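Fruit at the front desk - speaker notes
Kelly Cheetham, Skuma staff day, Dratcombe

Slide 1
Say hello, thank Dwynwen for the room. Mention that slides go out by email afterward.

Slide 2 - where we started
In August the fruit for the break room came in one big delivery on Monday. By Thursday half of it was soft. We were throwing out 14 pounds a week and people still said there was never anything to eat.

Slide 3 - what changed
Two deliveries, smaller. Fruit goes into clear zip bags, one bag per work area, and gets handed out in the morning. People take what they can see. In a paper sack it sat there until someone tipped it out.

Pause here. Ask who has a bag near them today.

Slide 4 - mixing fruit
Dwynwen's point, give her credit. Peaches bruise if they sit under oranges, so oranges go in first and peaches on top. Leave the bag open a little if the peaches are ripe. Stand it up against a wall or a box so it doesn't get leaned on.

Slide 5 - cost
26 dollars a week more for the second delivery. We save most of that on waste. Skostow tried the same thing and kept it going. Don't read out the table, just point to the last row.

Slide 6 - bags on work surfaces
Toward the back, in a corner, away from cables and microphones. Loose fruit goes back in the bag at the end of the day.

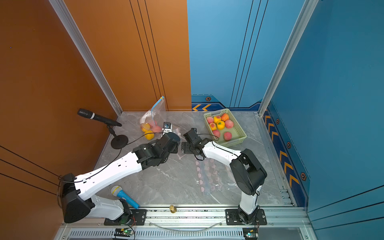

Leave this slide up during questions. If the one about washing comes up, we rinse and dry everything before it is bagged. Finish by 3 so the next group can set up.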